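Furkham Pasty Fair

The Furkham Pasty Fair is a small food fair held every spring on the green at Furkham, a market village on the east bank of the Pekel. It is best known for its hot onion pasties, its long trestle tables and its rather particular rules about what may be served on what. The fair opens on 18th April and runs for 7 days, whatever the weather decides to do.

Origins

The fair grew out of a much older onion market, where growers from up and down the river brought their winter stores to be sold off before they sprouted. The bakers of the village, never ones to let a cheap onion go by, took to baking on the same days, and over the years the pasties became a bigger draw than the sacks. By the time the market proper had dwindled to a cart or two, the baking was well established — and the village carried on with it quite happily.

The pasty

A Furkham pasty is smaller and flatter than most, with a lard crust, a crimp along one side and a filling of onion, potato and a hard local cheese called Prorico. Pepper is added generously. Some families put in a spoonful of mustard, and there is a good deal of friendly grumbling over whether they ought to. The usual drink alongside is a weak, sweet cider served in cups, or tea for those who feel the cold.

Tableware and clearing up

For many years the pasties were handed over in a twist of newspaper. Foil, brown paper and paper cups came in later.

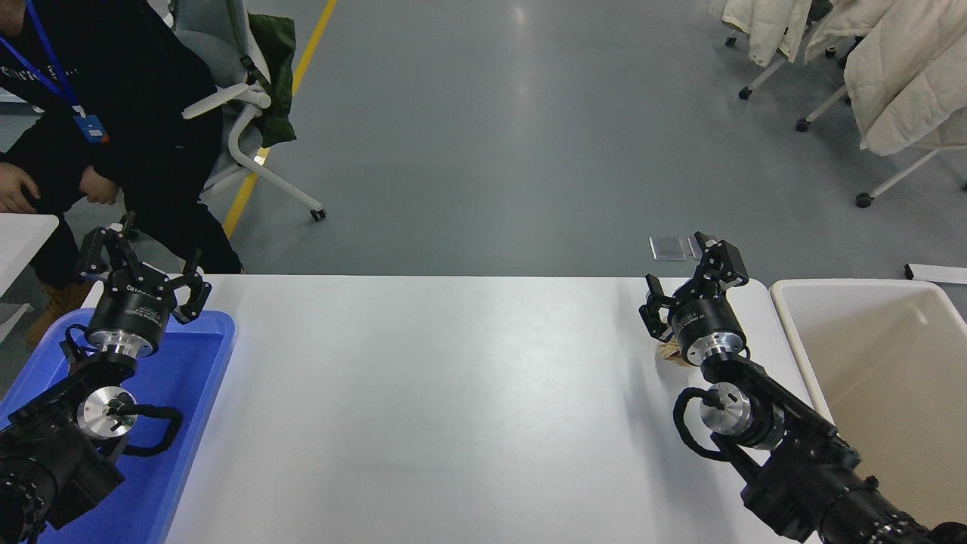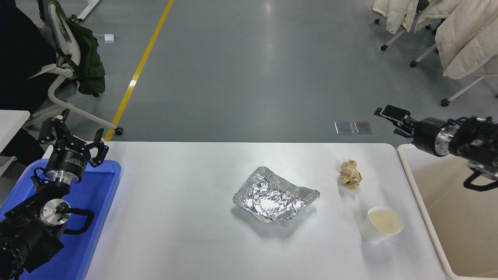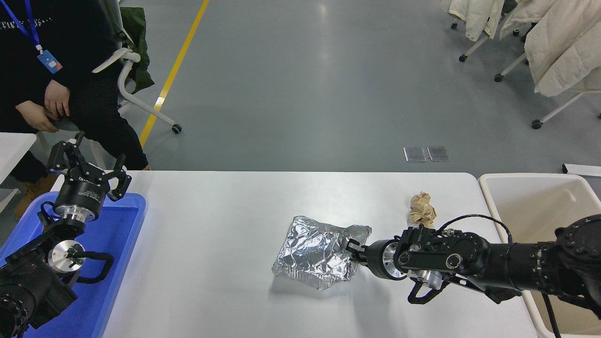

Can visitors bring their own plates and cups to the fair?
Stallholders are glad to fill them, and most knock a little off the price of a drink for anyone who has brought a mug from home.

The present arrangements owe much to Orathai Khunthong, a former baker whose pamphlet "After the Pasties" set out how greasy paper, metal and cups should each be kept apart. It is still handed to new stallholders along with their pitch number.

Attendance

The fair now draws 2,000 visitors in a good year, with 122 pitches laid out between the church wall and the river path. The final evening ends with the Hyun Supper, named after the barn where it was first held, at which 400 places are laid and the last of the cheese is eaten. Tickets for the following year's supper go on sale in May from the village bakery.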